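Wimitz Household Tasks Project
Progress report to the Bundwood Fund, second period

Summary

In this period we moved the project from single objects to small chains of work. The main chore is clearing a table after a meal: the arm must take the dishes, put them together in a sensible order and leave them ready for carrying. Stacking now works well enough that we measure it every day. Wiping is behind plan. Folding was stopped in November and we do not expect to take it up again before the next period.

The question which the Fund asked us at the start was simple: can a machine of moderate price do these chores today, in a normal home, without an engineer standing near it? Our answer at this moment is no for the full chore and yes for some parts of it.

Stacking of dishes

We ran 1000 trials of stacking with the Araújo arm. In 228 of them a person had to step in, mostly in the first weeks. The usual reason was a poor grip on the rim. When the arm takes a bowl by the rim and the fingers are not deep enough, the bowl turns a little during the lift and arrives tilted. The arm then lets go too early, and the bowl slides against the side of the plate. After we changed the order of the movements (first lower, then wait, then open) this fault became rare, but we still see it with steep bowls.

The second reason was placement. Our rule says that a bowl counts as placed when it stands upright on the plate and its foot is inside the well. It does not need to be in the exact center. We discussed this rule for a long time, because a stricter one would make our numbers worse and would not make the dishes any safer to carry. A person who clears a table does not center anything.

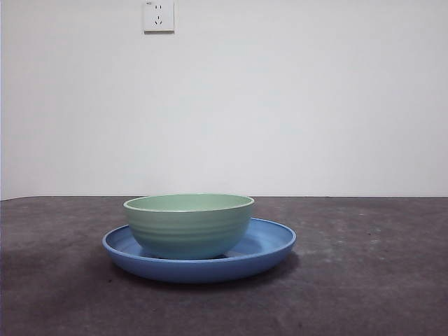

A reader of our last report wrote to us that two dishes do not make a chore, and that her own kitchen after dinner has glasses, forks, a pot with rice stuck to the bottom and a child who wants to help. She asked when we will test on something like that, and whether the Fund is paying for a result or for a very slow waiter.

We think the remark is fair. The trials with the bowl and the plate measure one step, and this step is the easiest part of the table. We have therefore written a harder set of tests, with six kinds of objects mixed together and with leftovers on the dishes. The first runs with the mixed set are not good. The arm handles the plates and the cups, but forks lying flat are a big problem, and leftovers change the weight in a way that the grip control does not expect.

Speed is the other weak point. The arm is slow near any rim, and we keep it slow on purpose until the grip is more reliable. At present a person clears the same table and is back on the sofa before the arm has finished the first stack.

Software

The planning software from Grarnex was installed at the beginning of the period. It replaced our own scripts for choosing the order of the dishes. The installation took longer than we planned – the manual was written for an older version – but the new planner recovers better after a failed lift. Before, the arm stopped and waited for a person. Now it goes back, looks again and tries a second time. The log format has changed too, so the results of the first period must be converted before we can compare them. This work is half done.

Budget

Of the amount reserved for hardware, 4000 dollars remain. We ask for permission to use this money for a second pair of fingers with a softer surface, and for spare dishes. The travel budget was not used.

Next period

We will continue with the mixed set and report its results separately from the simple stacking. Wiping will start again when the new fingers are mounted. We would also like to run the arm for one full evening in a real kitchen in Wimitz. The household has agreed, but the insurance question is still open, and we need an answer from the Fund on this point before we can fix the evening.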